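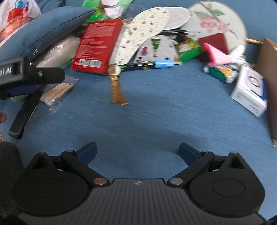 Mon 28 December

Swapped the finger pads on the hand-held gripper this morning. The old pair had worn smooth at the tips and let go of anything thin. The new pads are dark blue, from the second Makport sheet, cut 3 mm longer than the drawing. Pivot pins cleaned and refitted, one drop of oil each. Left arm still has a little play at the lower pin. Shimmed it in September and the shim has flattened out. Will try a thicker one when the Lonard order comes.

Did the first runs on the sofa instead of the bench. The woven cover gives under load, so the approach height has to be judged every time and small things sink in slightly. Objects were whatever the house offered: watch, marker pen, soap, two insoles, a hand fan, a spray bottle, bag of toothpicks and so on.

The watch is the hard one. A slim link bracelet folds as soon as the pads close on it, and the weight moves to one side. Closing across the strap near the case works better than taking the loose end. The marker is easy if approached square to its length. Insoles peel up from an edge without trouble. I have not found a good way to take the fan except by the handle.

Log stands at 438 grasps, of which 50 are from today. Failures are marked by hand for now. The Maldonado script still drops the last row when the file is closed early, so I add a dummy row at the end and delete it later. Ugly but it works.

Return spring feels weak after 200 or so cycles in a sitting. Need to measure it cold, before the first run, and again at the end.

To do: thicker shim, spring, relabel the second gripper's cable, book the laser cutter at Pravavcombe for the next set of pads.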